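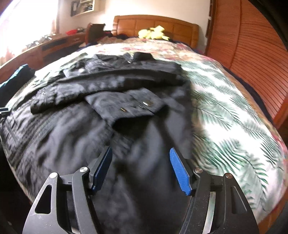

A quilted black jacket on a bed.

The Small Office That Stopped Losing Its Files

Last updated: November 7, 2025

When Ute Böttcher took over the accounts of Stetholm, a translation bureau with six employees, she received a cardboard folder, two keys and a sticker with a password on it. The password opened a shared drive where every project of the firm was kept. There were 457 folders on the top level. Some of them were named after clients, some after translators who had left, and one had the name "new new final".

Böttcher is not a technical person and she says this without shame. She studied languages, then bookkeeping, and she came to Stetholm to send invoices. But in a small firm the person who sends the invoices is also the person who must find the contract, the purchase order and the last version of the text. In her first month, she spent more hours in the search field than in the accounting program.

"I searched for a contract, and I received it four times," she told me. "All four were different. I called the client and asked which one they had signed. It was a very uncomfortable call."

Stetholm tried what many offices try first. They wrote rules. The rules were two pages long and explained how a file must be named: the date, the client, the language pair, the version. For three weeks everybody followed them. Then came a large order with a short deadline, and the file names went back to what they had been before.

In May the firm began to test document management programs. They looked at two of them seriously. The first, Stoltent, is made for bigger companies, and one feels it quickly. It can do approvals in several steps, it keeps a log of every opened page, and it has a menu for the settings of other menus. Böttcher admired it and closed it after two days. The second was Pikell, which is a much smaller product. It puts a layer on top of the existing drive and reads the contents of the files. After this it suggests a client, a project and a date, and the user confirms or corrects.

The first reading of the drive took one night. In the morning Pikell reported 2,000 documents that it considered exact copies of other documents. Böttcher did not delete them. She moved them to a separate archive and waited to see if anybody would complain. When I visited the office, there had been one complaint, and the file was returned in a minute.

Hala Hajji, who works as a project manager at Stetholm, was against the program in the beginning. She had her own system on her own computer, with colors, and it worked very well for her. The problem appeared when she went on vacation. Her colleagues could see that a project existed, but they could not see in which state it was.

"I thought that I was organized," Hajji said. "I was organized for one person."

Now she uses the program for all her projects, although she keeps the colors. What she likes most is the version history. A translation passes through many hands – translator, editor, client, editor again – and earlier each person saved a new copy. Now there is one document, and the older states are stored behind it. For one technical manual from their client Hutsuliak, the history shows 27 saved versions. In the folder, one sees a single line.

There are also weak sides. Pikell reads scanned pages badly when the scan is crooked, and old faxes it does not read at all. It has problems with names that are written in different ways, so that Böttcher herself appeared in the contact list as three persons until somebody merged her. The mobile application shows documents but does not allow one to change their labels. And the search sometimes prefers a document that was opened often to one that is really needed, which can be annoying on a busy day.

The cost should be mentioned too. Stetholm pays per user and per month, and the price goes up when the storage passes a certain limit. Böttcher checks this limit at the end of each quarter. She has also asked how the firm could take its data out if it wanted to leave. The labels can be exported as a table and the files stay on the drive where they always were. For her this was the decisive point, more than any function.

I asked her what she would advise to another small office. She thought for a while and said that one should begin with the documents about money, leave the rest for later, and choose one person who is allowed to say no to new folders. At Stetholm this person is Hajji. The top level of the drive now has nine folders, and a request for a tenth one was waiting in her inbox when I left.

Reader comments

marrow_k
We have the same "new new final" folder in our office. Ours has a subfolder with the name "use this one".

Tilde55
Good article, but I miss something about backup. Version history is not a backup! If the drive is gone, the versions may be gone too. Please write about this next time.

J. from accounting
How long did it take to confirm all the suggestions after the first reading? We have a much bigger drive and I am a little afraid of this part.

oldpaper
Crooked scans are a problem in every program I tried. I straighten them before I upload, it takes a few seconds per page.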